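4.3 小物部品の取り扱いと片付け作業

前節では、衣類や布巾のように形の定まらない対象について、把持位置の推定誤差が作業の成否にどう影響するかを述べた。本節では対象を硬い小物に移し、作業台の上に置かれた部品を取り上げ、向きをそろえて所定の場所へ戻すまでの一連の作業を扱う。家庭でいえば食卓や机の片付けにあたり、工場でいえば組立後の台の整理や部品の仕分けにあたる。どちらも人が行えば意識に上らない程度の作業だが、機械に任せるとなると、現在でも解決していない点が多い。

評価に用いた作業は全部で18種類である。内訳の選定にあたっては、Hekendale試験場で以前から使われている卓上作業の一覧を出発点とし、工具を必要とするものと、液体を扱うものを除いた。残った作業には、平たい板状の部品を台から拾う、ケーブルの端をそろえる、箱の蓋を閉める、散らばった小片を一か所に寄せる、といったものが含まれる。各作業の手順書は現場の作業者が使っている言い回しのまま残し、機械向けに書き直すことはしなかった。書き直すと作業そのものが暗黙のうちに易しくなることが、予備実験で分かっていたためである。

機体にはIrkitzの卓上アームを使い、手先には二本指のグリッパを取り付けた。制御には4.1節で述べた学習済みの方策をそのまま用い、本節の作業に合わせた追加の調整は行っていない。比較対象としては、対象物の位置と姿勢を推定してから決められた軌道で把持する従来型の方式を用意した。以下ではこれをVerka方式と呼ぶ。両方式とも手首の画像を入力とし、指の開閉幅と手先の速度の上限は共通とした。

学習に使ったデモンストレーションは3000件近くにのぼるが、このうち板状の部品を含むものは154件にとどまる。データの大半は箱や容器など、上から二本の指で挟めば持ち上がる形のものである。この偏りは結果を読むうえで無視できない。厚みのある対象ではどちらの方式でも把持そのものが問題になることは少なく、失敗の多くは置く段階で生じた。置き場所の縁に触れて対象が傾く、手を離すのが早すぎて位置がずれる、という二つの型が目立ち、いずれも作業者が後から手で直せば済む程度のものだった。

これに対し、薄い部品では拾う段階での失敗が中心となった。平らな台に密着した板は、指先が縁の下に入らないかぎり持ち上がらない。両側から挟むこともできるが、板の幅が指の開き幅に近い場合、わずかな位置の誤りで片方の指が板の上に乗り上げる。人であれば爪で縁を起こすか、板を台の端まで滑らせてから下側に指を回す。学習済みの方策にも、後者に似た動きが数回見られた。ただし、同じ初期配置から再び同じ動きが出るとは限らず、偶然に台の端の近くで接触しただけという可能性も残る。

電子基板では、これに加えて触れてよい場所が限られるという条件が入る。コネクタの樹脂部分を強く挟めば破損のおそれがあり、スイッチに指が当たれば意図しない操作になる。作業者への聞き取りでは、基板を持つときは縁だけを持つという答えがそろった。ところが手順書にはそのことが書かれておらず、「基板を取って棚に戻す」とあるだけである。書かれていない制約を機械がどこから得るかという問題は、家事でも同じように現れる。食器を片付けるときに飲み口の内側に触れない、といった決まりごとは、教える側も言葉にしないことが多い。

図7に、充電用の基板を対象とした作業のうち、開いた二本の指の間に基板がある状態を示す。基板は黒く、白いコネクタが六つ載っており、縁に沿って「balanced charging plate」の文字が印刷されている。台の表面は白いが、細かな黒い点や擦り傷が散在する。
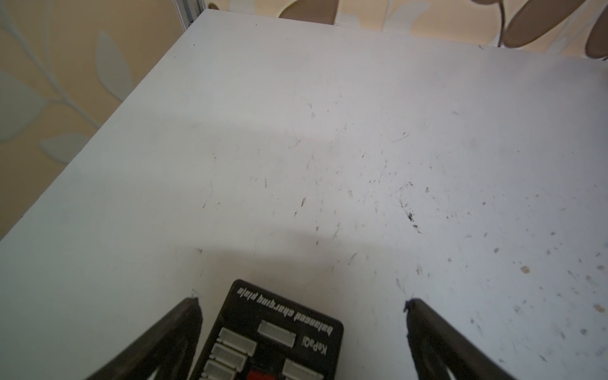
従来型のVerka方式では、台の汚れや傷が輪郭の抽出に影響した。新品の天板で調整したしきい値を使い古した天板に持ち込むと、傷の集まった箇所を小さな部品とみなして手先を向けることがあり、13回の連続試行のうちに同じ傷へ二度向かった例もあった。天板を拭けば汚れは減るものの、擦り傷は残る。しきい値を上げると今度は実際の小片を見落とすため、片付け作業としての意味が薄れる。学習済みの方策ではこの種の誤りは少なかったが、皆無ではなく、対象物が画像の端に寄ったときに起こりやすい傾向があった。

もう一つの要因は指による遮蔽である。手首のカメラから見ると、把持の直前には指そのものが画像の下側を占め、板の手前の縁が見えにくくなる。接近中に得た位置をそのまま保持すればよいようにも思えるが、板が指先に押されて少しでも動くと、保持した位置は役に立たない。台の側方に固定カメラを加えた条件では誤りが減った一方、照明や背景が変わるたびに校正をやり直す手間が生じた。家庭に置くことを考えると、この手間は軽くない。

所要時間についても触れておく。Cruickshankの作業場で熟練者に同じ作業を頼んだところ、台の上の部品をまとめて手に取り、持ち替えながら順に戻していく様子が見られた。本機は一つずつ拾い、一つずつ置くため、部品の数だけ往復することになる。速度の上限を引き上げても往復の回数は変わらず、速くした分だけ接触時に板がずれやすくなる。片手に複数の物を持つ動作は、二本指のグリッパでは初めから難しい。

以上から、厚みのある対象を決まった場所へ戻す作業については、人が時折手直しをする前提であれば任せてよい段階にあると判断する。薄い板や基板については、現時点では任せられない。作業者の側で部品を浅い受け皿に立てかけておくといった工夫をすれば条件は緩むが、その準備に要する時間を含めると、人が直接片付けるほうが早い場合がほとんどだった。受け皿の形状と指先の形状を組み合わせた評価は、次節で扱う。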